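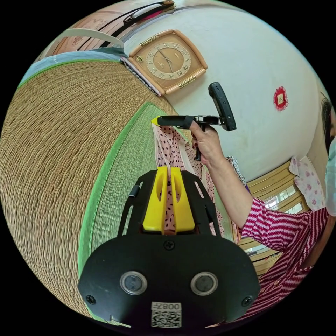

Folding on the bed: how do I stop thin stretchy stuff from sliding out of the pile?

Clirum Help > Laundry > Folding and Storing
3 min read

greenmat_16

Hi all! Longtime reader, and I finally have something to ask. All our clean laundry gets folded on the bed, on top of a big green woven mat. I love the mat, it's nice and firm and way better than folding on a squishy comforter. Sturdy things like jeans and thicker shirts come out great. My trouble is the thin, stretchy pieces. I've got this one pink thing with black polka dots that rolls itself into a rope every single time. I pull it flat, the edges curl up, I pull it flat again, and by then I've lost my patience and it goes on the pile as a sausage. Then whatever I put on top slides right off the side.

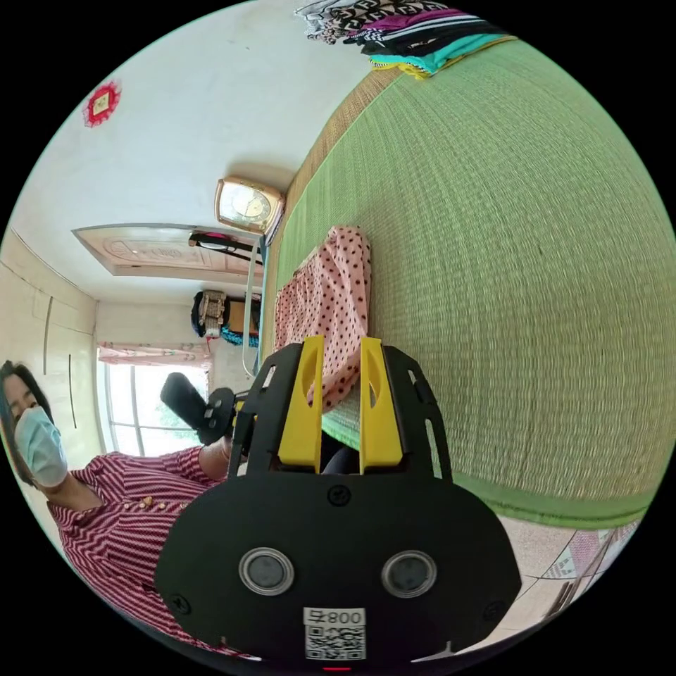 Pink with black dots, crumpled into a strip. Folded pile up at the wall end.

It all goes into a Fladico chest with 6 drawers, and they're shallow, so a lumpy pile means the drawer catches. Do I fold these pieces differently, or keep them out of the pile altogether? I don't want to iron them. I barely iron anything!

korbridge_laundry_fan

Keep them out of the pile. I fought with this for ages and what fixed it for me was doing all the slippery stuff last, as its own little batch. Fold your solid things first and get them off the bed so you have the whole mat to work on (mine is the same kind of straw weave, I got it at the market in Korbridge).

Then lay the stretchy piece out the long way and smooth it from the middle toward the edges with your flat hand. Don't tug at the corners, tugging is what makes it roll. Fold it in half the long way, smooth again, then fold it in thirds from the bottom so you end up with a little packet that stands on its edge. Line the packets up in the drawer like file folders. Nothing on top means nothing slides off, and you can see every pattern when you open it. I use a shoebox lid as a divider because the packets at the end like to flop over.

If it was balled up in the basket overnight it's going to curl no matter what you do. I give mine a good shake and hang them over a chair back while I fold everything else.

CaoStreetDad

just roll them. been rolling everything for years, socks shirts all of it. takes 2 seconds

greenmat_16

OK, reporting back! I tried the flat-hand thing and it's so much better. I'd been yanking at both ends like I was stretching pizza dough. The dotted one still wants to turn into a strip while I'm reaching for it, so now I drop it on the mat and smooth it before I even think about folding,

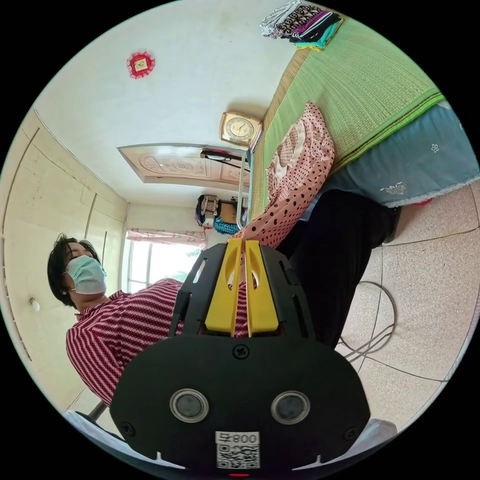 and then the thirds part goes pretty fast. My packets aren't very pretty and two of them fell over as soon as I shut the drawer, so I'm going to hunt down a shoebox lid.

I did try rolling too, sorry Dad! It works fine for tees, but the really thin stuff unrolled in the drawer and I couldn't tell what was what. Does anybody do this with leggings? Mine are too long for thirds and fourths came out kind of bulky.

korbridge_laundry_fan

For leggings, one leg over the other, fold the pointy crotch bit in so you have a straight edge, then in half, then thirds. Should fit a shallow drawer.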